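From: Farzana Karunaratne
To: drulanora-list
Date: September 21, 2023
Subject: Re: how many demos before it's worth training?

Jayawardena wrote:
> We're at 87 episodes on the hand-over task and the policy still
> wanders off to one side. Do you keep adding more, or stop and look
> at what you have? Also, does anyone vary the start pose, or do you
> always begin from home?

Hello all, and thank you for bringing this up, it's one I've gone back and forth on since July.

For our own hand-over set we ended up with 1,395 episodes, and I'd say roughly 1,000 of them earn their keep. The early ones were all begun from exactly the same pose, and the policy learned that pose beautifully and very little else! So yes, please do vary the start. We now begin some episodes with the grippers nearly touching over the middle of the floor, some with the arms well apart, and some with one arm lagging behind the other.
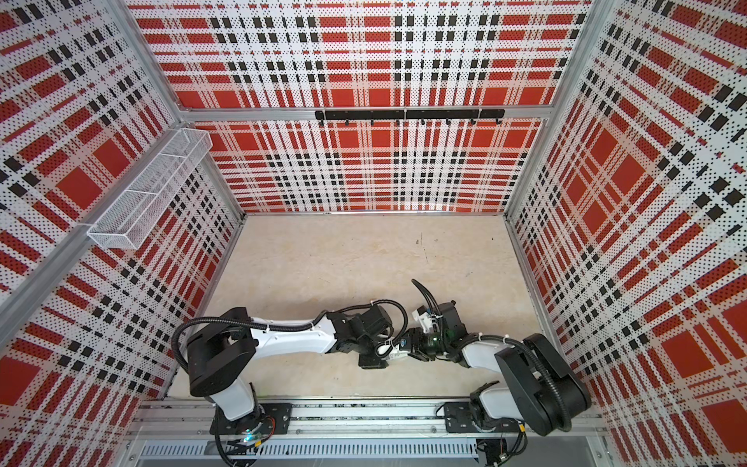

Farzana Karunaratne

The nearly-touching start is the one I'd add first. It's a nuisance to drive, I'll admit (you have so little room before the fingers bump), but those episodes taught the model to back off and line up again, and ours had never picked that up from the tidy ones.

As for stopping to look – at 87 I would stop. Play them all back at double speed with a cup of tea and mark any where the operator hesitated. When we did this on the Nallden cell we threw out 90 in one afternoon and the next training run was better for it.

One small thing about Broker, if you're using it to log: check that both arms' joint streams start together. Ours didn't for a while, and I blamed the poor operators.

Happy to send my episode checklist to anyone who wants it, just write to me off list.

Warmly,
Farzana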